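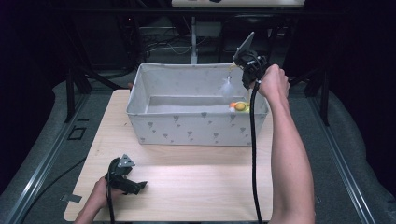
A cat toy on a cord and a fabric bin: tidying up, by gripper. Photo: Inenik

The robot butler is still picking up after the cat

Print this article | E-mail this article

December 17, 2024 - Anyone hoping to hand the housework to a machine by the holidays should hang on to the broom. Inenik, which wants to sell a tidying robot called Nava to busy households, said this week that its machine can now put 4 kinds of pet toy into a storage bin without help. Socks are next. Dishes were not discussed.

Nava learns from people, who do the chore themselves with a gripper in each hand while the movements are recorded. The company has logged 2,727 of these sessions since July, most of them devoted to putting small things into slightly larger things.

"A feather on a string is the worst object in the house," said Tsegereda Tsegaye, who runs the training program. "A block stays where you left it. The string has plans."

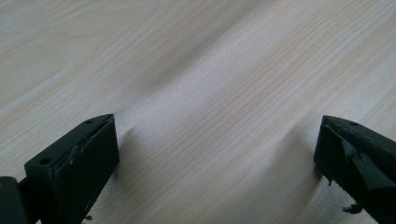

Robots do not get tired of chores, but their parts do. Tsegaye said Inenik replaces fingers more often than any other component, and a worn set is easy to spot: the dark covering frays along the edges, then tears away in flaps. New ones come from a supplier, Drakness, in boxes of nine.

Kheri Makori, who owns the Hudus home goods store and has been offered a trial unit for restocking shelves, is in no hurry. The quoted price is $3,000 a month - fingers extra.

"My nephew does it for less," Makori said. "He also does socks."

Print | E-mail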